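About Sitano

Sitano is a shared workshop in Wirinmont with 11 members and one decent kettle. Shiyu Ding started it in January, mostly to get a robot out of her kitchen.

Our longest-running build is Pisik -- two arms, one table and a great deal of cable. Its job is sorting snack bars into bins, a task previously managed by anyone with a hand.

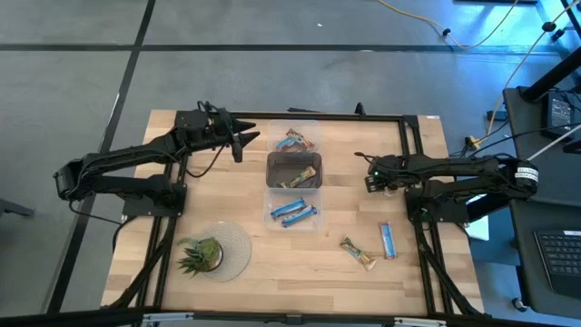

Pisik at the bins, with bars still to sort.

Build nights are Mondays from 5. Bring a screwdriver. We have 37, all the wrong size.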